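Course: Film and Audience, handout 5
18 Oct 2019

**Why sequels wait**

A sequel can stay "in development" for many years. In class we followed *Brumonero*, a family comedy in which a shy girl inherits a hotel. The second script was ready in July, but filming has not started. Please know these terms:

- *option* - the right to make a film, for a limited time
- *attached* - an actor has agreed in principle
- *green light* - the studio agrees to pay

Read pages 14 and 15 of the reader before the seminar. 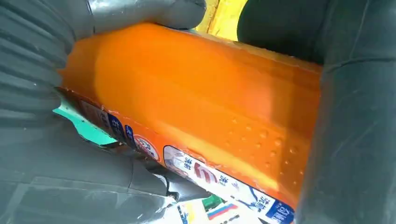
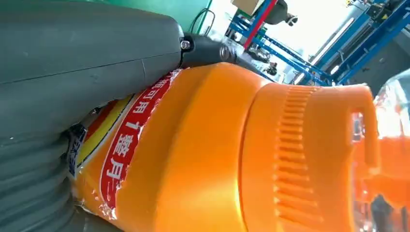 For the homework, write 600 words on how a returning character is made familiar again to the audience. Tapio Koivisto calls this "the old coat" in his lecture, and he means one strong sign which we recognize before we see the face. It can be a song, a way of walking, or only a color, as bright as the orange of the bottle. Choose one sign and follow it through both films of your pair. Send the text to me as one file, with your name on the first page.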